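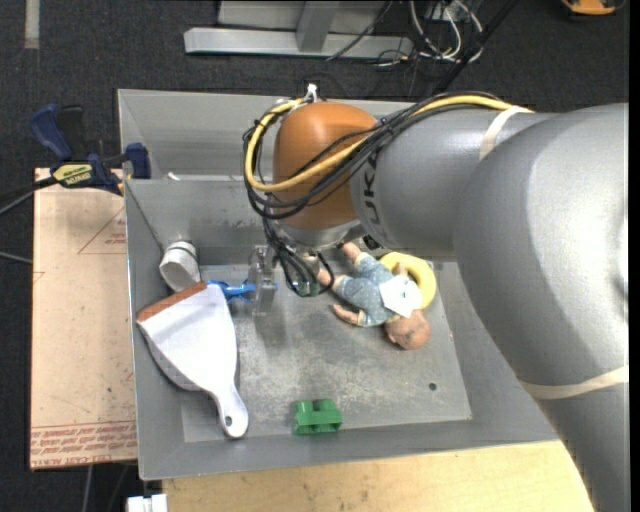

Le module Nollivby calcule la longueur et la courbure d'un arc de courbe plane donné sous forme paramétrique, x(t) et y(t), sur un intervalle fermé [a, b]. Il fait partie de Hurkix et ne demande aucune installation séparée. Une courbe plane peut se recouper ou se refermer presque sur elle-même, et son allure générale renseigne mal sur sa longueur. Le câble jaune qui forme une large boucle autour de l'articulation orange du robot en donne une image commode : la distance en ligne droite entre deux points du câble est une chose, la longueur mesurée en suivant le câble en est une autre. La présente section traite la seconde grandeur, puis le rayon de courbure en un point. Le cas des courbes gauches (trois coordonnées) n'est pas pris en charge.

4. Longueur d'arc et courbure

4.1 Avant de commencer

Le module s'ouvre depuis le menu Courbes de Hurkix. La fenêtre comporte trois zones : le champ de saisie à gauche, le tracé au centre, le panneau Pap à droite. Le panneau Pap regroupe les curseurs et les valeurs calculées. S'il est masqué, choisir Affichage, puis Panneau Pap.

Les fonctions x(t) et y(t) doivent être dérivables sur l'intervalle choisi, avec des dérivées continues. Le module ne vérifie pas cette condition de façon symbolique. Il échantillonne les dérivées et signale seulement les écarts brusques entre deux valeurs voisines.

Note. Le séparateur décimal suit le réglage général de Hurkix. Dans ce guide, il s'agit de la virgule. Lorsque la virgule est active, les arguments d'une fonction à plusieurs variables sont séparés par un point-virgule.

4.2 Saisir la courbe

L'exemple traité ici est la parabole d'équation y = x²/4, parcourue de gauche à droite à partir de son sommet.

1. Dans le champ x(t), saisir t.
2. Dans le champ y(t), saisir t^2/4.
3. Dans le champ a, saisir 0. Dans le champ b, saisir 2,487.
4. Valider par Entrée. Le tracé apparaît dans la zone centrale.
5. Cocher Repère orthonormé dans le panneau Pap.

Attention. Sans repère orthonormé, les cercles tracés à l'étape 4.5 apparaissent sous forme d'ellipses et les angles lus à l'écran sont faux. Les valeurs numériques affichées dans le panneau Pap restent correctes dans les deux cas.

Si la courbe est donnée par une équation cartésienne y = f(x), le bouton Convertir remplit les deux champs avec x = t et y = f(t). La conversion inverse n'existe pas. Une équation implicite, comme celle d'un cercle écrite x² + y² = 4, doit être paramétrée à la main : x = 2*cos(t) et y = 2*sin(t), avec t entre 0 et 2*pi pour un tour complet.

4.3 Approcher la longueur par une ligne brisée

La commande Ligne brisée place des points sur la courbe et les joint par des segments. La somme des longueurs des segments est affichée sous le nom L(n), où n désigne le nombre de segments.

1. Cliquer sur Ligne brisée.
2. Placer le curseur n sur 1. Le segment unique joint les deux extrémités de l'arc et le panneau affiche 2,929.
3. Faire passer n à 2, puis à 3, et noter la valeur de L(n) à chaque fois.
4. Augmenter n jusqu'à ce que la troisième décimale ne change plus.

Le segment étant le plus court chemin entre deux points, L(n) ne dépasse jamais la longueur de l'arc. La valeur obtenue avec n segments peut cependant être supérieure à celle obtenue avec n + 1 segments sur certaines courbes, car les points ne sont pas les mêmes. La suite n'est croissante à coup sûr que si chaque subdivision contient la précédente. L'option Doubler n, placée sous le curseur, garantit cette propriété en insérant un point au milieu de chaque intervalle de paramètre.

Note. Les points sont répartis à pas constant en t. Ils ne sont donc pas espacés régulièrement le long de la courbe. Sur la parabole de l'exemple, l'écart entre deux points voisins augmente à mesure que l'on s'éloigne du sommet. Pour une répartition à pas constant en longueur, voir 4.6.

4.4 Calculer l'intégrale

La longueur de l'arc est l'intégrale, entre a et b, de la racine carrée de x'(t)² + y'(t)². Pour la courbe de l'exemple, la fonction à intégrer est la racine carrée de 1 + t²/4.

1. Cliquer sur Intégrale. La fonction à intégrer s'affiche sous le tracé.
2. Choisir la méthode dans la liste : Trapèzes, Simpson ou Adaptative. La méthode adaptative est sélectionnée au démarrage.
3. Lire le résultat sur la ligne L du panneau Pap. Pour l'exemple, la valeur est 3,028.

Le résultat peut être contrôlé à la main. En posant t = 2 sh(u), l'intégrale se ramène à celle de 2 ch²(u) et donne L = u + sh(u) ch(u), où u est l'argument sinus hyperbolique de b/2. La commande Hurkix correspondante est argsh(b/2). Ce contrôle est recommandé lors de la première utilisation, notamment pour s'assurer que le séparateur décimal a été correctement interprété. Une saisie de 2.487 avec la virgule active provoque un message d'erreur dans le champ b - elle n'est pas convertie automatiquement.

Attention. L'intégrale mesure la longueur parcourue, et une portion de courbe parcourue plusieurs fois est comptée autant de fois. Avec x = 2*cos(t) et y = 2*sin(t), un intervalle de 0 à 4*pi donne deux fois la circonférence du cercle, alors que le tracé ne montre qu'un seul cercle. Vérifier les bornes avant de relever la valeur. L'option Animer le point, dans le panneau Pap, fait apparaître le sens et le nombre de passages.

4.5 Afficher le cercle osculateur

Le cercle osculateur en un point est le cercle qui épouse la courbe au plus près au voisinage de ce point. Son rayon est le rayon de courbure R, inverse de la valeur absolue de la courbure.

1. Cliquer sur Courbure. Un point mobile M se place au début de l'arc, en t = a.
2. Cocher Cercle osculateur.
3. Lire R dans le panneau Pap. Au sommet de la parabole, la valeur affichée est 2,000 et le centre du cercle a pour coordonnées (0 ; 2).
4. Déplacer M à l'aide du curseur t. Le rayon augmente lorsque M s'éloigne du sommet.
5. Pour atteindre une valeur précise du paramètre, double-cliquer sur le curseur et saisir la valeur au clavier. Pour t = 2, le panneau affiche R = 5,657.

Le signe de la courbure dépend du sens de parcours. Il est positif lorsque la courbe tourne vers la gauche dans le sens des t croissants. L'inversion du sens, par le bouton situé à côté des bornes, change le signe de la courbure et laisse R inchangé.

En un point d'inflexion où la courbure s'annule, le cercle osculateur n'est pas défini. Le module affiche alors la tangente à sa place et la ligne R porte la mention « infini ». À proximité immédiate d'un tel point, le cercle peut être si grand qu'il se confond avec la tangente à l'écran. Se fier à la valeur affichée.

Note. Si x'(t) et y'(t) s'annulent en même temps, la formule de la courbure comporte une division par zéro. Le point est dit singulier et la ligne R reste vide. Ce cas se produit aux points de rebroussement de la cycloïde x = t - sin(t), y = 1 - cos(t), pour t multiple de 2*pi. La longueur, elle, se calcule sans difficulté à travers ces points.

4.6 Repérer un point par sa distance le long de la courbe

La commande Abscisse curviligne remplace le curseur t par un curseur s, qui mesure la longueur parcourue depuis t = a.

1. Calculer d'abord la longueur totale (voir 4.4). La commande reste grisée tant que ce calcul n'a pas été fait.
2. Cliquer sur Abscisse curviligne. Le curseur s va de 0 à L.
3. Déplacer le curseur. Le point M avance sur la courbe de la longueur indiquée.
4. Lire dans le panneau la valeur de t correspondante.

La valeur de t est obtenue par la méthode de Newton, appliquée à l'équation s(t) = s. La recherche est rapide tant que la vitesse, c'est-à-dire la racine carrée de x'(t)² + y'(t)², reste éloignée de zéro. Près d'un point singulier, le module bascule vers une dichotomie, ce qui ralentit l'affichage. Le message « recherche lente » qui apparaît alors n'indique pas une erreur.

Toute modification de x(t), de y(t) ou des bornes annule l'abscisse curviligne en cours. Recommencer à l'étape 1.

4.7 Messages du module

« Dérivée instable » : les valeurs échantillonnées de x'(t) ou de y'(t) varient trop d'un point au suivant. Rechercher une valeur absolue, une racine ou un quotient dont le dénominateur s'annule. Couper l'intervalle au point concerné et additionner les longueurs.

« Bornes égales » : a et b ont la même valeur. La longueur est nulle et aucun tracé n'est produit.

« Précision non atteinte » : la méthode adaptative s'est arrêtée avant d'obtenir le nombre de décimales demandé. La dernière valeur calculée est affichée en gris. Réduire l'intervalle ou diminuer le nombre de décimales dans Préférences, Calcul.

4.8 Enregistrer et exporter

La commande Enregistrer conserve les fonctions, les bornes, la méthode d'intégration et la position des curseurs. Les valeurs calculées ne sont pas stockées ; elles sont recalculées à l'ouverture du fichier. L'export en tableau, accessible par Fichier, Exporter, produit une ligne par point de la ligne brisée, avec les colonnes t, x, y et s. La colonne s reste vide si l'étape 4.4 a été omise.

Les fichiers créés avec Nollivby s'ouvrent dans les autres modules Stallitell capables de lire une courbe paramétrique, à l'exception du réglage du panneau Pap, qui revient à sa disposition initiale.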